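Firkstead House kitchen meeting, minutes

Friday evening, 23rd February, in the big kitchen, started late as usual (my fault, the bus). I'm Simin Amini and I took these down in a notebook and typed them up the next morning, so if I've mangled what you said, tell me before the next one and I'll fix it.

Present: me, the whole upstairs landing, both Mirzaeis, and Tunditz for the first half. Apologies from the garden room, who are all down with that cold.

Last minutes. Agreed, apart from the line about the oven tray. It was soaking and had not been abandoned, and I've been asked to put that in writing, so there it is!

Money. The kitchen kitty stood at $186 when we sat down. We owed $20 of that to the younger Mirzaei for the big shop, which she got back on the spot in very crumpled bills, so we carry forward $166. Everyone pays in by the end of February please. Cash goes in the tea tin, same as before. I've had a couple of people ask if they can pay by phone and yes, you can, just send it to me and put "kitchen" on it so I don't spend it on lunch.

The big table. This took up most of the evening and I don't mind, I love that table. The old oilcloth had gone sticky along one side and we'd all stopped putting our elbows on it, so we went for the waffle-weave cloth, the pale pinky-beige one. Tunditz worries it will show every drop of tomato sauce. The upstairs landing say it washes well and they've had one like it for years. We went back and forth, there was a long detour about whether place mats are depressing, and in the end we agreed to keep it on until Easter and see how we feel. Hot pans go on the stove or the board, never straight on the cloth. It gets washed on its own, warm, no softener (softener makes that sort of weave flat and sad, according to the elder Mirzaei, and I believe him about laundry).

The shelf by the window. Still wobbly. Tunditz has the right screws but not the right drill, the landing has a drill but no charger, and so on. Carried over to next time, again. Please don't put the heavy jars up there in the meantime.

Paper towels. We are getting through them at a shocking rate — I'm as guilty as anyone, I'll use one to dry a single spoon. The suggestion was to keep a stack of cotton cloths in the drawer for spills and save the paper for grease and the really nasty jobs. Carried, with some grumbling. The Worix bulk order is cheaper per roll but the minimum is 300, and we'd be sleeping on them, so that's a no. We'll go on buying them at the corner store in ones and twos.

There was also a question of where the roll lives. It has been wandering between the counter, the top of the fridge and, once, the bathroom. We settled on the big table, at the back, where you can get at it from the stove and from the sink. 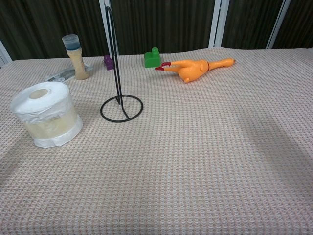 Who changes the roll when it runs out? Whoever takes the last sheet puts the new one on and throws the wrapper away, and if it was the last one in the house they write it on the list on the fridge.

Bottles. Anything you leave out with no name on it counts as shared, and that was agreed without a fight, which surprised me. If it's yours and you care about it, write on it. The marker is on a string by the door now, so please leave it on the string.

Cleaning turns. We stay with two people a week, swapping on Sunday night. The landing take the first turn, then the Mirzaeis, then me and whichever of the garden room has stopped sneezing. Your turn covers the floor, the sink, the stove top and wiping down the chairs. It does not cover other people's dishes, and I was asked to underline that, so imagine it underlined.

Any other business. Tunditz would like the radio lower before eight in the morning. Agreed. The elder Mirzaei is making the bean stew again next week and wants the big pot back, whoever has it. Somebody asked about a second compost bucket and we ran out of steam, so bring your opinions next time.

Next meeting is in the same place after supper, and I'll put the day on the fridge once the garden room are well. Bring your own mug, we're short again.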